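DALLVILLE, 9 Mar 2021 – Luvard has stopped unattended running of its two-arm tabletop robots after an arm at its Dallville site kept closing its gripper following a stop command, the company said in a short notice to customers. The notice calls the fault "a minor timing matter." The incident log that goes with it reads a little differently.

According to the log, the left arm of one station was picking up a small display unit when the operator pressed stop on the control screen. The right arm halted. The left one finished its grip, lifted, and moved for almost 60 milliseconds longer than the limit in the company's own manual. The display was crushed at one corner. No injury was recorded.

Luvard sells the stations for light sorting and handling of small electronic parts, the kind of job that used to be done at a bench with tweezers and patience. Each station pairs two arms over one tabletop, and both are supposed to obey the same stop signal. The company's sales sheet says they do so "as one." The log says they did not.

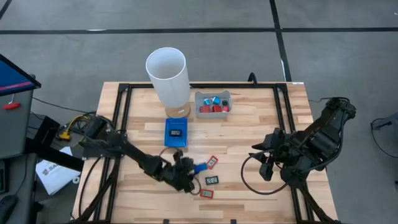 The cause, in Luvard's account, is a software update for the controller, supplied by Cirnex and installed on the stations last September. The update changed how the two arms take turns reading messages. If a stop arrived while one arm was closing its fingers, the message could wait in line behind the grip command.

That explanation may well be right. It also raises a plain question: why did it take until now to find? Luvard says the update passed 4,000 test cycles before release. Asked how many of those cycles included a stop in the middle of a grip, the company first said the figure was not available, then said such stops were "covered by the general test plan." It declined to share the plan.

Cirnex was no more helpful. In a written reply it said its controller "performs as specified" and that safe use depends on how the customer sets up the machine. Luvard, for its part, says it followed the Cirnex setup guide. Both statements can be true, and neither tells a buyer who is going to pay for a recheck.

The log also shows that the fault was not new. Entry 331, made weeks before the one that led to the notice, describes a "late release, left side" and was closed the same day with the remark "could not repeat." No change was made to the station, and no word went out to other sites. Luvard says the two entries are "probably unrelated" but has not said what the earlier one was, if not the same thing.

The arms are small and do not move fast. Luvard leans on that point heavily, saying the force at the fingertips is too low to cause serious harm. The trouble with this line is that operators at such stations often work within reach of the arms, clearing a part or guiding a wrist by hand while the other side is powered. A slow arm that has been told to stop and does not is still a safety matter, whatever its size.
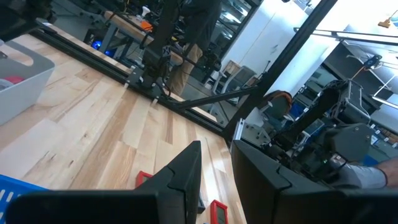
Page 4

Honkanen, which runs the same model at its own parts shop, said it had turned off the September update on every station and gone back to the older version. It had logged one late stop of its own and reported it to Luvard. It got an automatic reply with a ticket number and heard nothing more until the customer notice arrived.

A repair is promised. Luvard says a new version of the software will give stop messages first place in line, and that 100 percent of stations will be updated at no cost. It gave no delivery date. Until then, customers are told to keep a person at the station whenever the arms are powered and to use the hard-wired stop button, which cuts power directly and does not pass through the software at all.

The button raises its own problem. On older stations it was an optional extra, and Luvard would not say how many were shipped without one. Customers who lack it are advised to "use the main switch." At some sites that switch is on the wall, several steps from the table.

The company has not called the move a recall – its notice uses the words "temporary guidance" – and stations may still be used with someone present. It also says an outside review is not needed, as its own engineers have found the cause. Those are the same engineers who signed off on the September update.

Luvard said it would send customers a second notice when the new software is ready. Cirnex said it had nothing to add.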